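Home | Guides | Set-up | Open Days | Support

Kondel Demonstration Kit - User Guide
Section 2: Running the packing table at an open day

Read this section before visitors arrive. It covers the packing demonstration only, where an operator handles small clothing items and a case at a white table. For the driving demonstration, see the Flerdale site notes.

The guide applies to kits supplied by Fonel after Jun 10, 2023. Older kits use a different strap and a different charger.
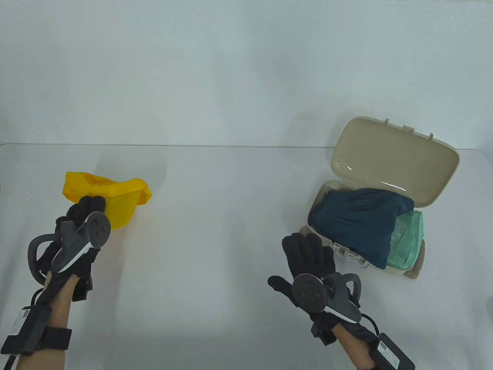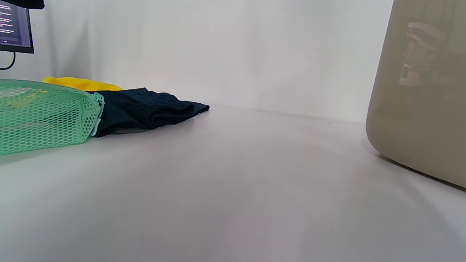 Both views show a white table against a pale wall, with fabric items set out on it.

Can visitors try the gloves themselves?

Only at the end of a session, one person at a time, with a trained operator standing next to them. Visitors under 13 may watch but may not wear the gloves.

2.1 Setting up the table

1. Place the table against a plain wall. Leave 800 mm of clear floor on the operator's side.
2. Wipe the tabletop with a dry cloth. Do not use spray polish. It leaves a shine that upsets the cameras.
3. Turn on the room lights and close the blinds.
4. Set out the case and the fabric items. Keep the middle of the table clear so the operator has room to work.
5. Put up the barrier tape, then check that the view from the visitor side is not blocked by the monitor.

Note: The table does not have to be level to the last millimeter, but it must not rock. Use the folding wedges from the accessory bag if it does.

2.2 Fitting the gloves and controllers

1. Put on both gloves before you attach anything to them.
2. Fasten a controller to the back of each glove. The ring should face away from the other hand.
3. Strap a battery pack to each forearm, close to the wrist. The strap should be snug and should not pinch.
4. Connect the cable from each controller. Leave enough slack to bend the wrist fully in both directions.
5. Press and hold the power button on each pack until the light stays on.
6. Hold both hands over the table, palms out and fingers spread, and wait for the tone.

If there is no tone, lower your hands, step back from the table, and repeat step 6. After a second failure, restart the tracking program. Error 629 means that only one controller has been found. Check the cable on the other one first. In most cases it has worked loose at the pack end.

CAUTION: Do not wear a battery pack over bare skin. Wear long sleeves or the cotton cuff supplied.

CAUTION: Stop and remove the pack if it feels hot or if the cable is damaged. Put it on the metal tray and keep it off the charger.

2.3 Running a session

1. Tell visitors what task you are going to do before you start. Most groups follow better when they know where each item should end up.
2. Start the recording from the monitor.
3. Do the task once at normal speed without talking. Speech is easier to fit in on the second pass, and talking tends to slow the hands down.
4. Return the items to the table and do the task again, this time explaining each movement.
5. Stop the recording. Save it under the session name before you take questions.

Keep movements smooth. There is no need to work slowly, but avoid crossing your hands, as the controllers can lose each other for a moment. If that happens, separate your hands and wait for the tone. You do not have to begin again.

Note: The Abubakari playback screen shows the last saved session. If the previous group's run appears, the new one has not been saved yet. Go back to step 5.

2.4 Between groups

Take off the gloves between groups and let them air. Operators should change over after two sessions - longer turns lead to sore wrists and untidy recordings. Check both straps at each changeover and adjust them for the new wearer. Glove liners are personal and should not be shared.

Swap the battery packs when either one falls to a single bar. Always swap both together.

2.5 Closing down

1. Save the last recording and close the tracking program.
2. Power off both packs, then unplug the cables. Pull on the plug and not on the cable.
3. Remove the controllers from the gloves and return them to the padded tray, left on the left and right on the right.
4. Put the packs on charge in a room that will be occupied for the next hour.
5. Fill in the session sheet, including any error codes and the time they appeared.

Spare straps and cuffs can be ordered with the form in Section 7. Please give the kit number printed inside the lid of the transport box.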